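Home | Products | Service | News | Contact

Stalto publishes care schedule for its hand-held gripper

Sunday, August 20, 2023

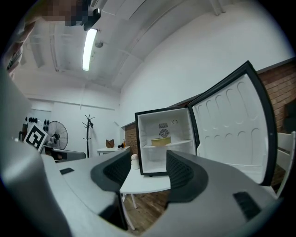
USTECK – Stalto has released a written care schedule for the Waltero, the company's hand-held gripper tool. The schedule sets out how a unit is set up before a recording session, how the finger pads are cleaned and replaced, and what has to be checked before a tool that has been repaired goes back into use. It applies to every Waltero now in the field and can be downloaded at no charge.

Until now, buyers got a single sheet in the carton and were asked to call the service desk with anything else. Most calls to the desk concerned pads put on crooked, fingers that no longer met evenly, and cameras knocked out of line when the tool was set down on its front. All three are now covered with step-by-step instructions.

Setup

The operator starts with the camera. The lens is wiped with a dry cloth, and the mount screws are checked with the key supplied. The view should take in both fingers and the gap between them, with the finger bases level. The fingers are then opened and closed 10 times at an even speed. Any catch or scraping sound means the slide needs cleaning before the session starts.

Where a printed marker board is used, it goes on a steady surface and stays put until the session is over. A board that has been bumped means the setup check has to be done again. Boards with creases or shiny tape on the printed side should be replaced.

The schedule also covers household work such as opening appliance doors, moving containers and clearing shelves. Door gaskets and handles put a sideways load on the fingers, and operators are told to let the door swing on its own hinge and not twist the tool to force it.

Care of the pads

Pads are brushed clean after each session. Grease and food residue come off with mild soap and a damp cloth. Solvents must not be used – they harden the surface, and a hardened pad lets smooth objects slip. Pads are replaced in pairs after 150 hours of use, or sooner if the surface has worn flat at the tip. A used pad should never be paired with a new one.

Every 18 weeks the slide is opened, cleaned and given a thin coat of the grease in the service kit. The kit is listed under part number 2456 and holds two pads, a tube of grease, a brush and the screws for the finger plates.

Repairs

Owners may replace pads, finger plates and the camera mount themselves. Work on the slide rail or the wiring inside the housing goes to Harms, Stalto's service partner, which keeps the alignment jig for the Waltero. Tools sent in should be packed with the fingers closed and the camera taken off.

After any repair, the full setup check is repeated and the result written in the log page at the back of the schedule. Stalto asks owners to send a copy of that page with any warranty claim.

A revised edition will follow in November, with a section on storage in cold rooms. Service kits can be ordered now from Stalto or through Harms.

Share 18 | Comments 0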